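Reseña: Verngate, un método para enseñar a un brazo a servir el té

Tiempo de lectura: 3 minutos

Llevo desde noviembre queriendo probar Verngate, el método de aprendizaje por imitación que firma Ha-rang Yang, y por fin le he dedicado dos semanas enteras. La idea es sencilla de contar: guías el brazo a mano, grabas las demostraciones y entrenas una política que luego se las apaña sola. Yo elegí servir el té, que parece una tontería hasta que lo intentas.
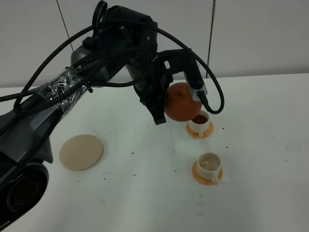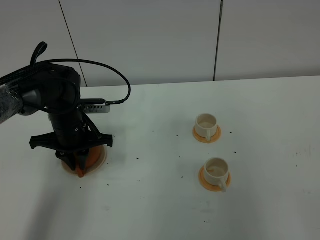
Tazas blancas y platillos naranjas en todas las tomas.

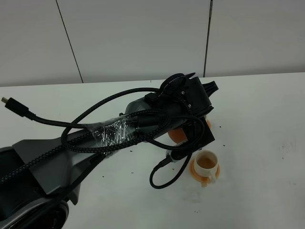
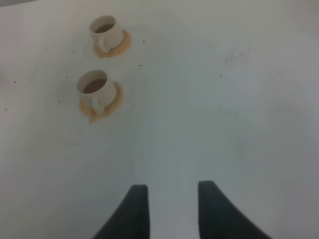 ¿Cuántas demostraciones hacen falta para que el método funcione?

Con 62 ya tuve una política que servía sin desastres, pero hasta las 200 no me fié de ella con las tazas cambiadas de sitio.

Y ahí está lo que más me ha gustado: lo poco que pide. Yo venía de Takel, que con los mismos datos se quedaba dudando encima de la taza — un temblor desesperante, de verdad — y aquí el movimiento sale seguido, casi con gracia. Verngate predice tramos de 14 pasos en vez de uno solo, y en un gesto tan continuo como inclinar una tetera se agradece muchísimo.

¿Pegas? Unas cuantas. Saber cuándo parar de verter le cuesta. El modelo mira la imagen y poco más, así que si entrenas siempre con la misma cantidad de té aprende a contar tiempo, que no es lo mismo que mirar la taza (me di cuenta al tercer charco). Lo arreglé a medias mezclando demostraciones con tazas a distintos niveles, y aun así se me fue la mano, o se le fue a él, en 3 intentos de la última tanda.

La documentación es floja. La parte de calibrar la cámara de muñeca son cuatro líneas y un enlace a Probert que ya no lleva a ninguna parte. Perdí una tarde con eso y acabé copiando los parámetros de un hilo del foro de Preltside, ¡que por suerte sigue vivo!

¿Lo recomiendo? Si ya tienes el brazo montado y paciencia para grabar, sí, y con ganas. Para tareas de coger y dejar me parece demasiado método, ahí seguiría con Takel, que entrena más rápido y se configura en un rato. Para verter, de momento, me quedo con este. Lo siguiente que quiero probar es una jarra con más peso.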